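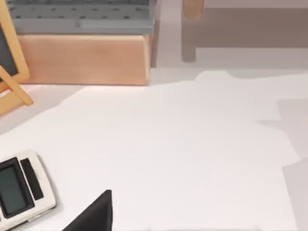
Clearing up after a craft afternoon is one of those jobs that most of us could do half asleep, and it happens to be the sort of job the people at Samby have spent the spring trying to hand over to a machine. Their project, which goes by the name of Dadunmont, is all about the small chores at the end of the day, in homes and in little shops, when the till is closed and somebody still has to put the counter back the way it was. A big pale sheet spread over a table, with a calculator lying near one corner and a little easel standing at the side, hardly looks like a problem to you or me. We would lift the calculator, fold the sheet and be on our way to the kettle. For a machine it is a whole string of decisions – whether the sheet is a thing or part of the table, where it ends, and what has to come off first so that nothing gets dragged onto the floor.

The group published its first set of results on June 17, 2024, and they make for friendly reading if you have ever lost patience with a fitted sheet. All of the work so far has been done in simulation, so no real crockery has been at risk. The team ran 1486 attempts at clearing and setting a table, and they have been pleasantly open about the ones that went badly. Picking up a single solid object with plenty of space around it went well most of the time. Anything soft, anything flat and anything lying close beside something else brought the numbers down in a hurry, and folding was the worst of the lot.

Koen De Graaf, writing in the notes that go with the results, says the hardest part of the whole business has been deciding what "tidy" means. In one household the plant belongs on the table and the stapler belongs in a drawer, and next door it is the other way around (and in my own house, I am sorry to say, both of them live on top of the microwave). The team ended up writing out 200 short instructions in everyday words, things like "make room for two plates" or "put away what belongs in the fridge," and leaving the machine to work out the rest.

That second instruction gets a good deal of space in the notes, and I enjoyed it very much. It asks the machine to know what a milk carton is, and to know it just as well when the carton has tipped over as when it is standing up, and then to get hold of it without squeezing. A potted plant close by makes things harder, with leaves that stick out well past the pot and shadows that can be mistaken for something solid.
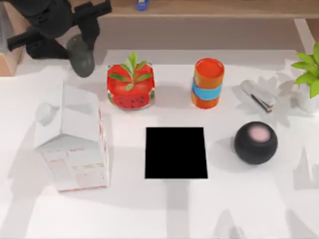

Oyelaran takes a cooler view of all this, and wrote in to say that a shop owner will want to see the same counter cleared 100 evenings in a row before paying a cent for it, and that a machine which needs watching only moves the chore from the hands to the eyes. It's a fair point, and the Dadunmont notes more or less agree with it. They make no promises about dates or prices, and they say plainly that the present setup is far slower than a person with one free hand and a dishcloth.

The next round of tests will stay with tabletops, with more soft things added – napkins, tea towels and paper bags are all on the list. Brindutico, which runs a pair of gift shops, has offered to supply its own closing-up routine for the team to work from, right down to the order in which the display pieces get put away. Samby says that round should take the rest of the summer, and that the instructions will be posted along with the results, so anyone who would like to argue about where the stapler goes will have their chance.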